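Home Projects Meetings Notes Contact

Fusby folding group, minutes of the April meeting

Present: Séverine Millet (chair), Borghild Strand (minutes), and the people from Dendar on the phone.

1. Teleoperation practice

Séverine thanked everyone warmly for their patience with the shirt task, which has been slow going (we all knew it would be!). She'd like both grippers to take the hem corners before anybody tries a fold.

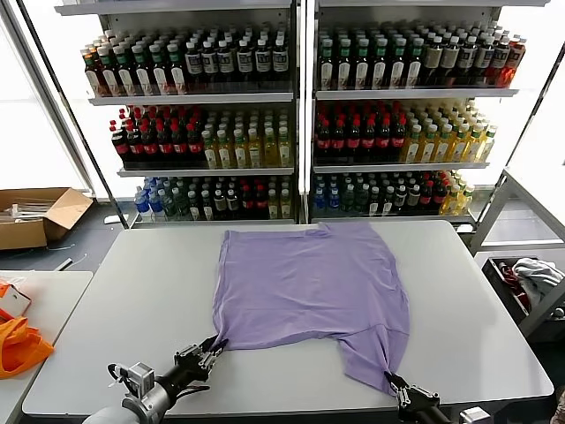
Borghild asked whether new operators should get 3 practice tries or 6 before their demonstrations are saved. After a good long talk we settled on 6, and Dendar was happy with that.

We also agreed to keep the demonstrations that begin with the shirt in a heap, as the model will need to see plenty of those too.

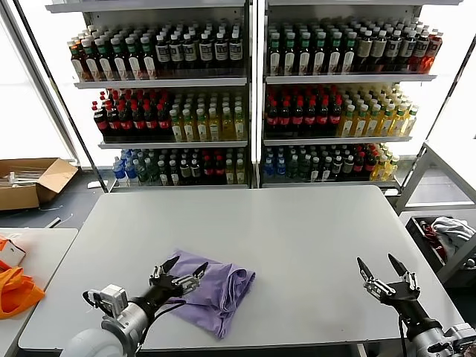 2. Next steps

Borghild will send 16 demonstrations to Vandenberghe for labeling. Séverine will write up the starting positions for the arms. Meeting closed at 3.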